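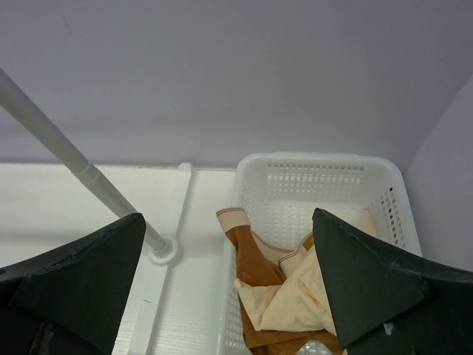
Milleck is a laundry and linen service for small places. Guest houses, two-chair hair salons, a yoga studio, a couple of day cares, plus regular households that are tired of doing it themselves. We wash, dry, fold and bring it back. Everything comes in by the basket, and we mean a plain white plastic one with holes in the walls, nothing fancy, easy to wipe out between customers. Towels get tossed in any old way, all twisted up, cream and caramel brown together, and that's fine with us. Don't fold your dirty stuff. Please. We only have to unfold it again.

How we started

Sota Amano was running the back end of a guest house in Mestley and doing all the sheets himself in one home washer. Eleven beds. It ran from breakfast to bedtime and the towels still came up short on Mondays. Reiko Sakamoto had a dry cleaning counter two blocks over and let him use her big machines after closing. Then the salon next door asked. Then the salon's sister. By October they had a lease on the old tile showroom on Pillai Street, and that's where we still are. The tile is still on the walls in the front, quite a lot of different tile.

Reiko closed her counter the following spring and moved everything over. She runs the floor. Sota does the routes, the phones and the billing, so if your invoice looks weird it's him you want.

What we do

Wash and fold for households. Sold by the basket, not by the pound. Fill it to the rim, not over it. If it's heaped up like a hay wagon we'll call it two.

Towel and sheet service for businesses. Your own linens, not rentals. You keep what you bought, we keep it clean. Pickup in the morning, back the next working day by 4.

Kitchen cloths, aprons, bar mops. These go in seperate loads from everything else, always. Grease and bath towels don't mix.

Mending. Small stuff only: loose hems, popped seams, a missing loop. Reiko checks stitched borders when she folds, and if one is letting go we'll put it aside and ask you before we sew. Most hem fixes are free for route customers.

No suits, no wedding dresses, no leather, no sleeping bags. We used to take sleeping bags. We don't anymore.

How a basket moves through here

Comes in the front, gets a tag with your name and a number. The tag stays with the load the whole way, it gets pinned to the mesh bag in the wash and goes back on the basket after. One customer per load. We never combine, even if you only sent six washcloths.

Sorting is by hand. Whites, lights, browns and darks, then the heavy things away from the thin ones. Two-tone towels are the ones people ask about. A cream and brown towel goes with the lights, cool wash, and for the first couple of times through we run it alone. Brown can bleed when it's new. If yours are new write NEW on the slip, big, so we see it.

Pockets get checked. We find pens mostly. Money goes in an envelope stapled to your slip.

Drying is medium heat. We know people like it hot and fast but it wrecks the loops. Things that shouldn't tumble get hung up in the back room.

Folding is thirds, then half, unless you've told us different. One of our guest houses wants everything rolled, and one salon wants hand towels flat in stacks of nine because that's what fits the shelf under the sink. Fine. Tell us once, it goes on your card.

The name

Milleck was the name on the side of the first pressing machine Reiko bought, or what was left of it, half the letters were gone. That's as far as anybody got with reading it. It stuck.

Where we're at now

Last year we washed 2,243 baskets for households and 1,210 for businesses. Nine people work here, five of them full time. Two vans. The second van is new to us and has a rack in it, so your clean stuff rides on a shelf and not on the floor.

We switched to Kaltov soap last fall. No scent, and we don't add any. A few customers missed the old smell and told us so. If you want a particular detergent send a bottle with your name on it and we'll use yours, no charge.

Baskets

Your first one is on us. After that, it swaps: we take the full one, leave you an empty. Cracked rim, broken handle hole, just tell the driver. Please don't keep them for toys or garden stuff (we know, they're good for it) or at least let us sell you one. Ask at the counter.

Visiting

Front counter is open 7 to 6 on weekdays, till noon on Saturday, closed Sunday. Parking is round the side by the blue door. If no one's at the counter ring the bell, we're probaly folding and the dryers are loud.

To get on a pickup route, call or stop in. We need your address, what kind of stuff you've got, how many baskets a week you think, and any allergies. Routes run Pillai Street, downtown Mestley and out as far as the lake road. If you're past that ask anyway, Sota will look at the map.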